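Sulemberg hostel asks town for spare bedding before summer

The small hostel on Sayce Street in Sulemberg will open again in May, and its manager is asking residents to give bedding they do not need anymore. The house was closed during the winter for repairs of the roof and the heating.

Eleri Prothero, who took over the hostel last year, said that much of the old linen was too thin to use for another season. She hopes to receive 200 sheets and duvet covers, in single or double size.

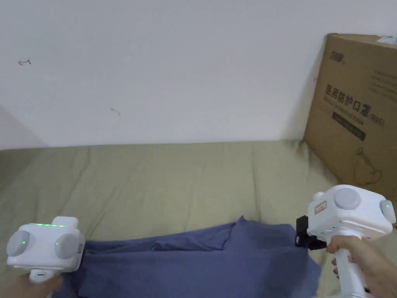 People can bring their things to the side door of the Viltow library between 9 a.m. and noon. Everything should be washed and folded. Pillows cannot be taken, but towels are welcome.

The laundry Tistine has agreed to wash all donations one more time without payment. Its owner, Tùng Mạch, said the work will take his shop some 2 weeks, because the machines are also needed for the regular customers.
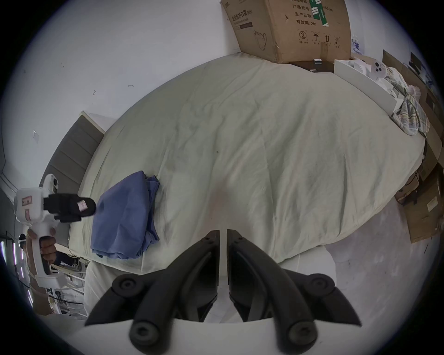
The town council gave 1000 euros for new mattress covers. Dilwyn Wynne, member of the council, told this newspaper that the hostel is important for walkers who come by the river path and cannot pay the prices of the hotels near the station.
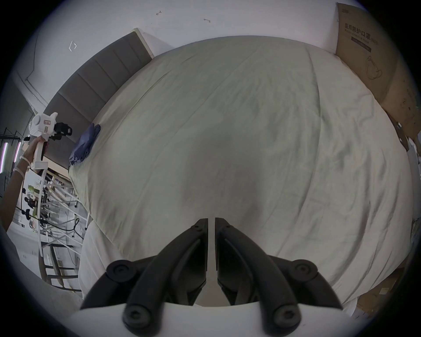 Sheets that are too worn for guests will go to the animal shelter in Viltow. Persons who cannot carry their bags to the library may call the hostel in the afternoon, and Ynyr Parri will come with the van.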